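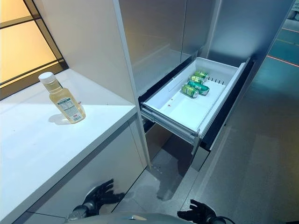

Drinks put-away with the Skulla two-handed helper: bottle on the counter, freezer drawer open.

Skulla Kitchen Helper, with the Flillico Put-Away pack

If you have ever looked after a shared kitchen, you'll know how much of the day goes on small things. Somebody leaves a bottle on the side, somebody else opens the drawer and doesn't close it, and by four in the afternoon there isn't a cold drink to be had. We built the Skulla with exactly that sort of kitchen in mind — offices, show flats, clubhouses, the little staff room behind the shop — and we're very fond of how it has turned out.

The Skulla is a two-armed helper with a proper pair of hands, five fingers on each, and it works at ordinary worktops and ordinary fridges. There's no need to change your units or buy special shelving. The Put-Away pack from Flillico is the software side of it, and it covers picking up bottles and cans, carrying them across to a fridge or drawer, and setting them down among whatever is in there already. That last part took us the longest! A drawer with a few cans lying in it is a much fussier place than an empty one, and people don't stack their drinks neatly just to please a machine.

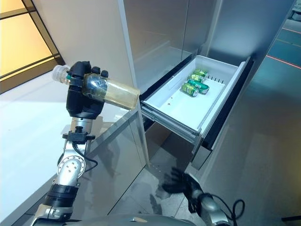
Left hand bringing a part-filled plastic bottle over the drawer, cap end towards the window.

Bottles are held round the middle, and you can set the grip to soft, medium or firm from the tablet. We suggest starting on soft for thin plastic and working up from there. Either hand can do the carrying, so you can stand the helper wherever suits the room and let it choose, or tell it which side you'd prefer (handy if there's a doorway on one side and people coming through with trays).

Kyung-hwa Kwon, who runs our fitting team, likes to spend the first morning with each new customer going through their own cupboards and their own drinks. Please do have your usual things in for the visit, odd shapes and all. She would much sooner meet your awkward glass bottle on day one than hear about it on the telephone in August.
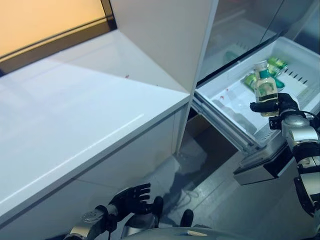 Glass has its own setting, by the way, and it's worth switching on even if you only keep the odd bottle of it. The arm moves more slowly, and the helper waits a little longer before it lets go. You can leave it on all the time if you aren't in a hurry, and plenty of our customers do.

What comes with it
Skulla helper with left and right hands
Flillico Put-Away pack, already loaded
Tablet and stand
2 spare sets of finger pads
Salgado charging base
Fitting visit and first morning's training

Good to know
Heaviest single item: 800 g
Widest bottle or can: 75 mm
Highest worktop or drawer edge: 63 cm above the base plate
Floors: tile, vinyl and low carpet

The Osberg wheeled base can be added at any time if you'd like to move the helper between rooms. It bolts on underneath and we'll happily do it for you at the yearly service. For prices, or to book a visit to our demonstration kitchen, send us a note through the contact page and tell us a bit about your room — a quick sketch of where the fridge stands is a great help.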